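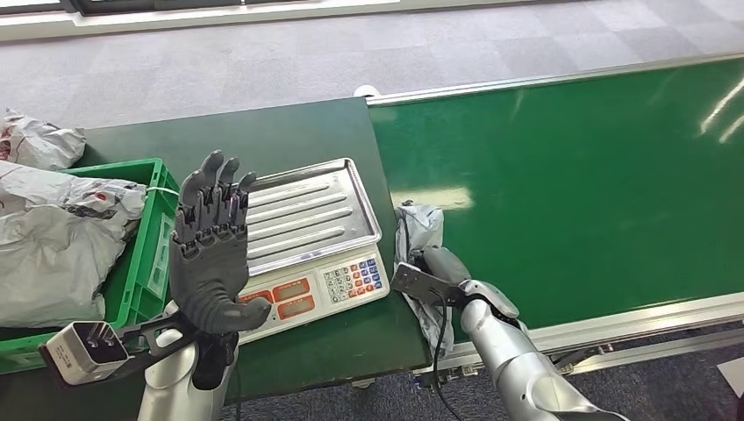 Datasets › Life Sciences › Methods & Reviews

22 Sep 2023 – posted by the Stodgate maintainer

# Stodgate: a hand-labeled set of old biology review articles

Hi, and thanks for stopping by! Stodgate is a collection of review articles from biology journals, the kind where a senior person sits down and tells everybody where the field has been and where it ought to go next. I started it because I wanted to know how often those forecasts were any good, and I couldn't find a set that had the forecasts marked up. So I made one, mostly in the evenings, and it got a bit out of hand.

## What you get

- 587 review articles as plain text, one file each
- 3,488 marked passages, each one a claim about the future of a field
- a table (`claims.tsv`) with one row per passage
- a short labeling guide, `GUIDE.md`, which I rewrote 4 times and am still not fully happy with

Virology and immunology make up the biggest share, then genetics, then a long tail of everything else (there's a lovely run of pieces on slime molds that I couldn't bear to leave out).

## Columns in claims.tsv

`article_id` – matches the file name, minus the extension
`start`, `end` – character positions in the text file, counting from zero
`subject` – my own rough subject label
`tone` – hopeful, gloomy, or flat
`outcome` – held up, didn't, partly, or unclear

Please go easy on `outcome`. I'm a lapsed microbiologist with a library card, and a lot of these calls could be argued either way. If a writer in the fifties said most of the big problems in bacterial nutrition were solved, is that wrong? I said "partly" and went to bed.

## Where the text came from

Most of it was scanned from bound volumes and run through Poriven, the text recognition tool I use for everything. It does a nice job on clean pages and a terrible one on narrow columns, so you'll run into words split by stray hyphens, "his" where "has" should be, and the odd Greek letter that came out as a "p" or a "B". I fixed what I saw inside the marked passages. Outside of them I mostly left things alone, so if you're counting words across whole articles, clean up first.

More than 115 of the files have their reference lists missing. I dropped them early on to save space, which was silly, and I don't have the scans anymore.

## Splits

There's no official train/test split. The Çetinkaya split that people pass around was made from version 1 and puts articles by the same author on both sides, so scores on it come out too rosy. Splitting by author is what I'd do – there's a small script in `tools/` for it:

 python tools/split_by_author.py --seed 7

## Known problems

Tone labels are all mine, with no second reader. I relabeled a batch in February and disagreed with myself more than I'd like, mainly between gloomy and flat. Dry humor is the worst for this! Some of these authors are very funny and you can't tell until the last sentence.

Everything is in English, and it leans hard toward British and American journals.

## Using it

Labels and guide are free to use, just link back to this page. The article texts are for research use only, and please don't repost them on their own. If you find a mistake, open an issue with the `article_id` and the row number and I'll get to it when I can.

Next on my list is putting the missing Isatham volumes through the scanner, whenever the library gets them back from the binder.

Related datasets

- Isatham Journal Index, 2nd release
- Poriven OCR error pairs
- Lab notebook abbreviations
- Obituaries of naturalists, plain text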